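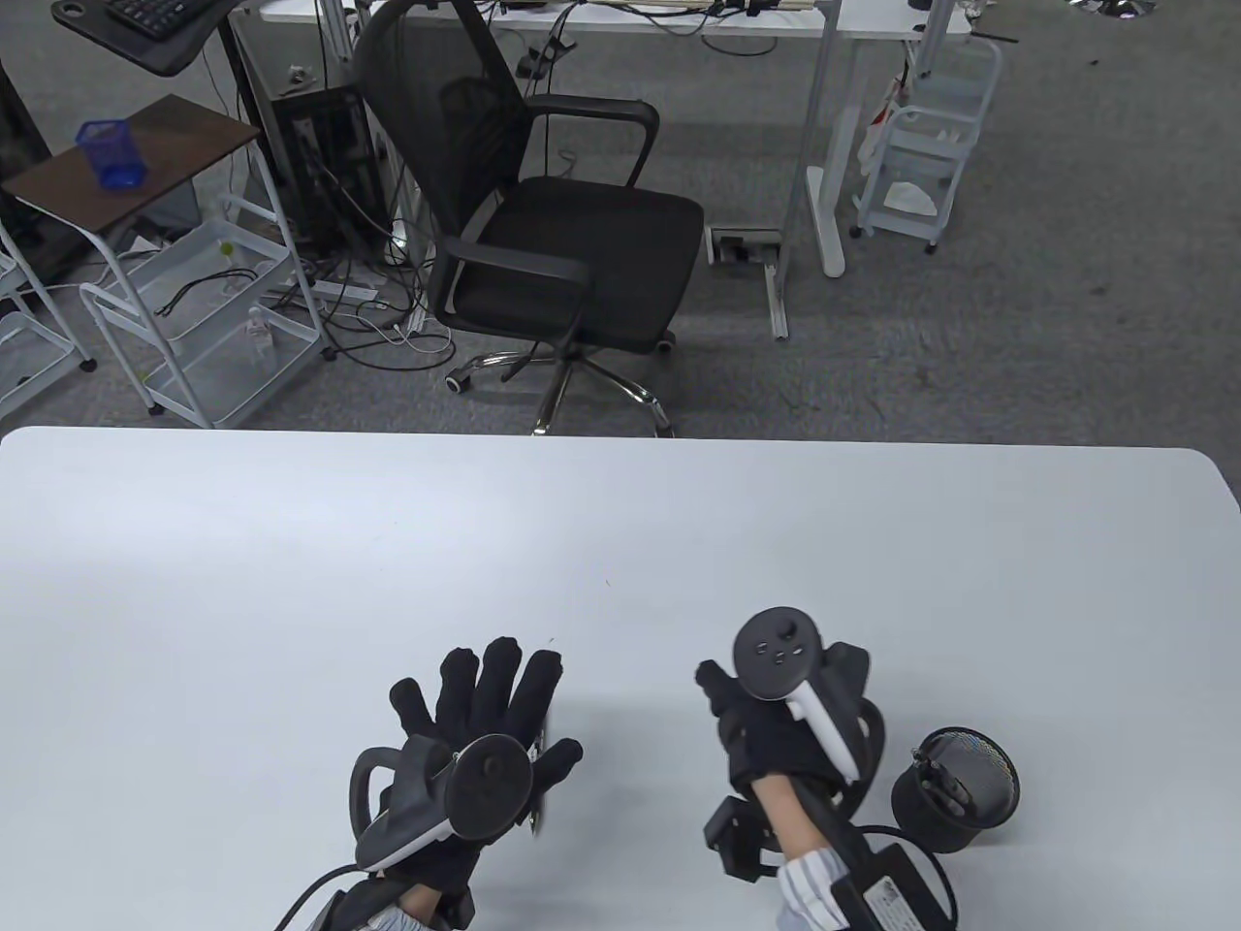 4.2 Wrist pose and finger state alignment

The two input streams are produced by separate devices and arrive on separate clocks. Wrist pose comes from a VR controller strapped to the glove, and finger state comes from the glove itself. Neither device exposes a hardware trigger, so alignment is done in software by the Drillness recorder before any retargeting takes place.

Figure 3. Operator's view during tracking. Each black glove carries a VR controller; the left hand is palm-down with fingers spread and the right is partly curled with the thumb raised.

Each packet is stamped on arrival with the host's monotonic clock. We then estimate a fixed offset between the streams by asking the operator to close and open both hands while rocking the wrists, and by taking the peak of the cross-correlation between angular speed and the summed finger flexion rate. The offset is held constant until the recorder is restarted. An earlier version tracked it continuously with a small filter, but the filter drifted whenever the hands were still, and we removed it in January.

The controller is not rigidly attached to the wrist joint. Let T_wc be the controller pose in the world and T_ch the unknown transform from controller to hand root. We solve for T_ch per operator and per hand, with the palm pressed to the table so that the palm normal and the height of the hand root are known. The remaining degrees of freedom are recovered from a short rotation about the wrist. Residuals are larger for the right hand, which we attribute to strap slip – the mount was not redesigned for this study.

Retargeting is posed as a bounded least-squares problem over the joint angles of the target hand. The cost has three terms: fingertip position error relative to the hand root, thumb-to-finger distance error, and a penalty on change from the previous solution. The second term is weighted up as the measured distance falls, so that a pinch by the operator closes fully on the robot side. Without it, small errors in finger length left a visible gap at the contact.

We evaluated the pipeline on recordings from two sites, Nultdale and Prosdale. The combined set holds 1858 segments, of which 1735 passed the alignment check. A segment fails if tracking is lost on either controller or if the correlation peak is not unique. Most failures came from Prosdale and were grouped at the start of a session, before the offset had been set. Slavica Papadopoulos relabeled 178 of the accepted segments by hand, and these serve as the reference for the timing results in Section 4.3.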